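Idik rectangular serving tray, mint green
Review by Lefteris Politis

I bought the Idik tray in February to replace an older one from Cotley whose base had bowed. It has been in use most days since, chiefly for carrying bread and cakes from the kitchen to the table.

Construction
The rim is raised on all four sides and the corners are rounded, so a cloth reaches into them without trouble. Mine weighs 700 g unloaded. There are no handles. The rim has to be gripped from underneath, and with a full teapot on board I would prefer a proper cut-out. On a level worktop the base sits flat and does not rock.

Surface
The inside is printed with white blossoms, brownish-gray leaves and small birds, hummingbirds among them. After 16 washes by hand I can find no fading. I have not put it in the dishwasher, as the leaflet advises against it. Dry crumbs wipe off easily. Sugar glaze needs warm water if left overnight.

Capacity
Two bagels, a thick slice and a tall round pastry fit in a single layer. Mugs are less satisfactory, as they slide when the tray is tilted even slightly — a thin cloth underneath cures this but hides the print.
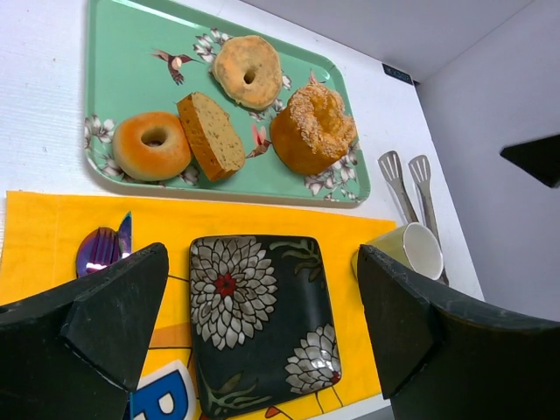 Tray with baked goods, behind a yellow placemat and a square black plate.

The pattern is busy, and beside other floral crockery it can look crowded. A plain plate would suit it better.

Against the Cotley
The Cotley was lighter and had handles, but its coating chipped along the rim within nine months. The Idik shows no chips so far.

Rating: 4 out of 5. One point deducted for the missing handles.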